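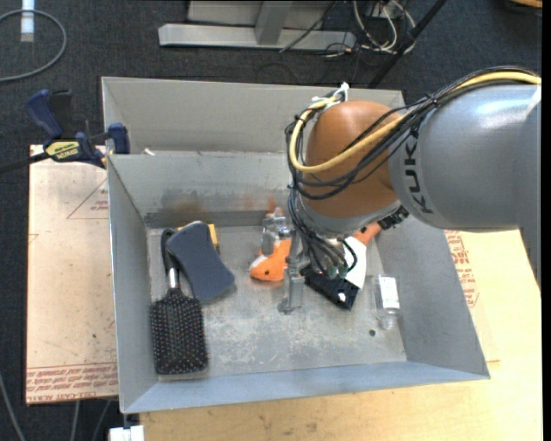 Week 5: Keeping a stockroom you can find things in

Notes to go with the talk. I've written them up more or less the way I said them, with the tangents left in, so skip about if you were there. If you missed it, the exercise near the end is the bit you need before next time.

Where we'd got to

Last week was ordering: how much to buy, how often, and why the person who shouts loudest shouldn't set the reorder level. I said then that all of it rests on knowing what you've got, and a few of you looked a bit pained, so this week is the pained week. We're talking about storage, labels and counting. It's my favourite part of the course and I know how that sounds.

Most of my examples come from Mestow, the parts shop where I ran the stockroom before I started teaching. We sold fittings, hinges, catches, washers, that sort of thing, to joiners and to people doing up their kitchens. The other name you'll hear is Adatis, a wholesaler we bought from, whose boxes never quite fitted our shelves.

What a location is

When I arrived at Mestow, a location was something like "back left, near the kettle". Everyone knew what it meant until the kettle moved. (It did move. There was a week of chaos over brass hooks.)

A location needs three things to be any use to you: a name that doesn't depend on what's kept there, a label you can read from where you'd normally stand, and edges, so you can tell where it stops and its neighbour begins. That last one gets forgotten all the time! A long open shelf with four labels along the front isn't four locations, it's one shelf and an argument.

Name them from the big thing down to the small thing. Aisle, bay, shelf, position. I like letters for aisles and numbers for everything else, so B-04-2-1 is aisle B, bay four, second shelf, first position. Number shelves from the floor upwards. If you number from the top and then somebody adds a shelf on top, you'll be relabelling the lot, and you'll do it on a Friday sort of afternoon when everyone's gone home.

Leave gaps in your bay numbers if you think the room will grow. Plenty of places don't, and end up with a bay 4A and, heaven help us, a bay 4A-and-a-half.

Fixed or floating?

Fixed means each item has its own home and nothing else ever goes there. Floating means you put things wherever there's room and write down where that was.

People get quite heated about this. Fixed is lovely for a small room and a steady range. Your hands learn it, new starters pick it up in a fortnight, and if the computer is down you can still serve customers. The cost is air. You're holding space open for the busiest day each item ever has, so on an ordinary day a good deal of your shelving is holding nothing at all.

Floating packs tighter but it leans hard on the record. If somebody puts a box in C-02-3-1 and types C-03-2-1, that box has gone to sea. You'll find it at the annual count, probably after you've bought more.

What we did in the end, and what I'd suggest to most of you, was a mix. Picking stock, the open box you take from all day, had a fixed home at a comfortable height. Reserve stock, the unopened boxes, floated on the upper shelves. You top up one from the other. It takes a little discipline, and a clipboard by the door helps more than you'd think.

Where things should go

Put the fast movers between knee and shoulder, close to the packing bench. Heavy things low. Light, bulky, slow things up top. So far so obvious, and yet go and look at any stockroom and you'll find the heaviest box in the building at head height, put there by someone tall.

Two less obvious ones.

Don't keep lookalikes next to each other. Alphabetical order and part number order both do this to you, they sit the 30 mm hinge beside the 35 mm hinge and then you spend your life processing returns. Split them up. Put something completely different in between, a box of door stops, anything.

Do keep things near each other if they're sold together. Hinges and hinge screws left our shop in the same bag nearly every time, and for years they lived at opposite ends of aisle A. I once paced it out in my lunch break. I won't tell you the answer, it's too sad.

Containers

Somebody asked about containers at the break so I'll put the answer down properly.

Pick as few sizes as you can bear. At Mestow I found all sorts in use when I started, including biscuit tins and a washing-up bowl, and we got it down to one small, one medium and one large. Check the inside measurements against your shelf depth before you order. Check them again. Shallow containers suit small loose parts, because you can see the bottom and nothing hides under anything else. Deep ones hold more and cost you rummaging. If your hand disappears past the wrist, it's too deep for washers.

Weigh each size empty and write the weight on the side in marker. You'll want it for counting by weight, and it saves tipping everything out later.

Labels go on the shelf and on the container. If they only go on the container, an empty spot tells you nothing. If they only go on the shelf, a container left on the bench is an orphan.

Counting

There are two ways to go about this. You can shut the place once a year and count everything in one horrible go, or you can count a little every day. The second is called cycle counting and I'm evangelical about it.

Mestow had 526 lines when I took over. The first full count took the whole weekend, we were all cross by the end, and I have no great faith in any number written down after tea on the second day. After that we counted two or three lines each morning before opening. It fitted in while the computer woke up, and every line came round in the course of a year without anyone giving up a weekend.

Count blind. That means the sheet tells you the item and the location but not the figure the system expects. If you tell people the answer is forty, they will find forty, quite sincerely. When the count and the record disagree, have a different person count again before you change anything.

Then ask why. Please don't just type in the new figure and move on, however tempting it is. My usual suspects, roughly in the order I'd check them:

Something in the wrong place, usually one shelf up or down.
A delivery booked in but not put away, or the other way round.
Boxes counted as singles, or singles counted as boxes.
A return put back on the shelf and never recorded.
A sample or a display piece that somebody took and meant to mention.

Theft is on the list too, but it's a long way down, and I've seen real unhappiness caused by managers who started there.

A word about undoing things

My colleague Behrouz Bahrami came in to talk about records for the last part of the session, and his slides are on the course page under the title Undo. His main point was about corrections. If you book in a delivery wrongly, don't edit the original entry so it looks as though it was always right. Put in a second entry that reverses it, then a third with the correct figure. It looks untidy, but you can follow the story a month later. Overwrite it and the trail's gone, and you'll be stood in aisle B wondering why you have minus six of something.

He also said that paper is fine. I want to repeat this for those of you working in very small places. A ruled book with date, item, in, out, balance and initials, kept up every day, beats a clever system that's kept up when somebody remembers.

Exercise

Choose a cupboard, shed, shelf or kitchen, anything with a decent muddle in it, and do the following.

Draw it from the front, divide it into locations and name them using the scheme above.
Write down what you think is in each location before you look.
Count two of the locations properly, blind if you can rope someone in.
Note every difference between your guess and your count, and have a stab at a cause for each one.
Move one thing, and say what made you move it.

A page is plenty. Drawings by hand are very welcome and I don't mark on neatness. Hand it in by 06/09/2026, on paper or through the course page.

Reading

Chapter 5 of the course pack, which covers layouts. You can skip the section on cold storage unless you work with food. The Teshome case study is in the same folder. It's a bakery supplier that moved premises and relabelled everything in the process, and I'd like you to read it with one question in mind: what would you have labelled first, the new shelves or the boxes coming off the van? We'll start with that next week, so come with an opinion.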